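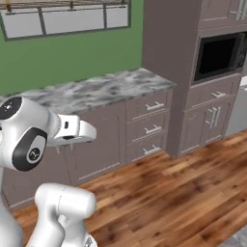

Chapter 7
Reading a Demonstration

7.1 Purpose of the chapter

Earlier chapters treated the arm, the gripper, and the controller as separate subjects. Most engineers first meet them together, at a demonstration, with limited time and no access to the source code. This chapter covers how to prepare for such a visit, what to record while it is going on, and how to write it up so that a colleague who was not there can use the result.

The running case is the open day held by the household manipulation group at Dunport on 4 Sep 2025. The group works almost entirely in simulation. Its kitchen is a rendered room with a counter, base cabinets, a stack of drawers, a built-in microwave, and a wood floor, and the arm operates inside it. The visit was led by Lucinda Fitzsimmons, who wrote the task scheduler and ran the afternoon session from the operator's desk.

After working through the chapter the reader should be able to:

state the difference between a task, a trial, and a run;
list the starting conditions of a trial before it begins;
separate what was observed from what was reported by the host;
judge whether a success rate quoted at a demonstration can be compared with one quoted elsewhere.

Readers who have not covered joint limits and reach (Chapter 4) should do so first. Section 7.5 assumes them.

7.2 Terms

Task. A goal stated in terms of the room and the objects in it. "Open the top drawer" is a task. "Move joint four by a small angle" is a command, and belongs to a lower level.

Trial. One attempt at a task from a defined start to a defined stop. The stop may be success, a time limit, or an operator halt.

Run. A set of trials carried out with the same software and the same settings. If any setting is changed, a new run begins, even when the task stays the same.

Scene. The full layout in which a trial takes place: fixed parts (walls, counters, cabinets), movable parts (doors, drawers), and loose objects. In simulation the scene is stored in a file and can be reloaded exactly.

Reset. The return of the scene and the arm to the starting condition. A reset may be complete or partial. A partial reset is a common source of results that cannot be repeated, and the host should be asked which kind is in use.

Hold position. Any arm position in which the gripper is clear of all surfaces and the controller is waiting for a command. A gripper raised in front of a cabinet may be in a hold position or may be passing through on its way to something else. The two look the same to a visitor, and only the log settles the matter.

7.3 Layout of the Dunport open day

The group scheduled two sessions. The morning was a talk on the Brurkus scheduler, the program that picks the next task and starts the trial. The afternoon was a live session in which trials were started on request. Visitors sat in two rows facing a projection screen, with a second display showing the log.

Before the afternoon session each visitor received a sheet with the following items:

the name of the scene file;
the list of tasks available;
the time limit for each trial;
the seed used to place loose objects.

The seed deserves a short comment. A seed is a number that fixes the random choices made by the program. With the same scene file and the same seed, the loose objects are placed in the same spots. The Dunport sheet gave the seed as 351. A visitor who wanted a different placement could ask for another, and the log recorded the change.

Many open days give out no such sheet. In that case the visitor should ask for the items above before the first trial and write down the answers, including any refusal.

7.4 What was shown

The task list was divided into two groups. The first dealt with fixed storage: drawers, cabinet doors, and the microwave door. The second dealt with objects on the counter, among them a mug and a saucer kept near the espresso machine.

The two groups test different things. A drawer moves along one line. Once the gripper has hold of the handle, the path is set by the drawer, and the controller has to follow it without pushing sideways. Bar handles are helpful here, because a parallel gripper can close on them from a wide range of approach positions. Errors tend to appear as a slipped grasp or as excess side load on the joint.

A mug is free to move in every direction. The fingers must reach the wall or the handle without tipping it, and if there is liquid inside, the tilt of the mug matters as much as its position. Errors tend to appear early, at first contact. A visitor who watches only the lift will miss them.

Fitzsimmons gave the following advice to the audience, taken here from the author's notes: "Pick one task and watch it three times. If you watch three tasks once each, you will remember the arm and forget the work."

The advice is sound for any demonstration. Repeated trials show whether the approach path is the same each time, whether the pauses fall in the same places, and whether the operator steps in. One trial shows none of these.

7.5 Viewpoint and what it hides

A simulated camera can be placed anywhere, and the choice of place affects what the audience can judge. A view from behind the arm shows reach and direction well but may hide the fingertips. A view close to the counter shows objects well but may hide the lower links, and with them any near contact with the cabinets.

Three checks are useful.

First, ask for a second view of the same trial. Simulation software can usually replay a stored trial from a new camera without repeating the physics. At Dunport this was done with a replay tool called Orden, which reads the log and redraws the scene.

Second, look for overlap between the arm and the objects of interest. Overlap on the screen does not mean contact. A gripper finger drawn across a link or near a saucer may be well in front of it in depth. Contact has to be read from the contact record in the log.

Third, note which parts of the arm lie outside the view. Reach limits are set by the whole arm, and a trial that looks easy at the gripper may be close to a limit at the shoulder.

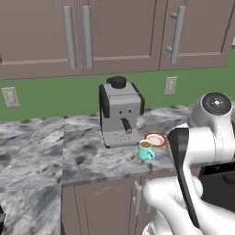

7.6 Recording a trial

A visitor's record should be short enough to complete while the next trial is being loaded. The following form has 6 lines and was used by the author at Dunport.

Line 1. Run and trial number, from the log display.
Line 2. Task, in the words used on the host's task list.
Line 3. Starting condition: arm position, state of doors and drawers, loose objects in reach.
Line 4. Stop condition: success, time limit, or operator halt.
Line 5. Anything seen that the log would not show, such as a spoken instruction from the host to the operator.
Line 6. Anything reported by the host that was not seen.

Lines 5 and 6 are kept apart on purpose. In a write-up they carry different weight. A statement such as "the controller recovers from a missed grasp" belongs on line 6 until a missed grasp and a recovery have been watched from start to stop.

Line 3 is the one most often left blank. The starting condition seems obvious at the time and is hard to rebuild later. For a counter task, the entry should name the surface, the nearest fixed object, and the item to be handled, together with its contents if any. "Mug on counter, saucer beside it, espresso machine behind, mug filled" is enough.

7.7 Reported rates

During the morning talk the group reported 297 successful drawer trials out of 351 started. The total matches the seed on the visitor sheet by coincidence, and one member of the audience confused the two during questions. The figures give a rate slightly under 85 percent.

Before such a rate is copied into a report, the following points should be settled.

Definition of success. A drawer may be counted as open when it has moved at all, when it has moved past a set distance, or when it has reached its stop. The Dunport group used a set distance.

Treatment of halts. Some groups leave operator halts out of the total. Others count them as failures. The second practice gives the lower rate and is preferred in this book.

Spread of starting conditions. A rate measured from one arm position and one placement says little about other positions. The host should be asked how many seeds were used.

Mix of tasks. A combined rate for drawers, doors, and mugs depends on how many of each were tried. Rates should be given by task.

The method known as the Mac Suibhne table sets these out in one row per task, with columns for trials started, halts, time limits, and successes. It is described in full in Section 7.9 and used for all results from this point on.

7.8 Limits of a simulated demonstration

Success in a rendered kitchen shows that the planner, the scheduler, and the controller work together under the physics of the simulator. It does not show that they will do so on a physical arm. Friction at a drawer slide, play in a handle, and the motion of liquid in a mug are all modeled in simple form or left out.

The write-up should therefore state, in its first paragraph, that the work was simulated, and should name the simulator version if the host supplied it. Results from simulated and physical trials should not be placed in the same table.

Exercises

7.1 Using the form in Section 7.6, write a record for a trial in which the task is to open the top drawer of a stack and the trial ends at the time limit. State which lines could be filled in from the log alone.

7.2 A host reports a rate for mug trials and leaves out operator halts. Explain what further figures are needed to convert this to a rate in which halts count as failures.

7.3 Two visitors watch the same trial from different camera positions. One records contact between a gripper finger and a saucer. The other does not. Describe how the log would be used to settle the question.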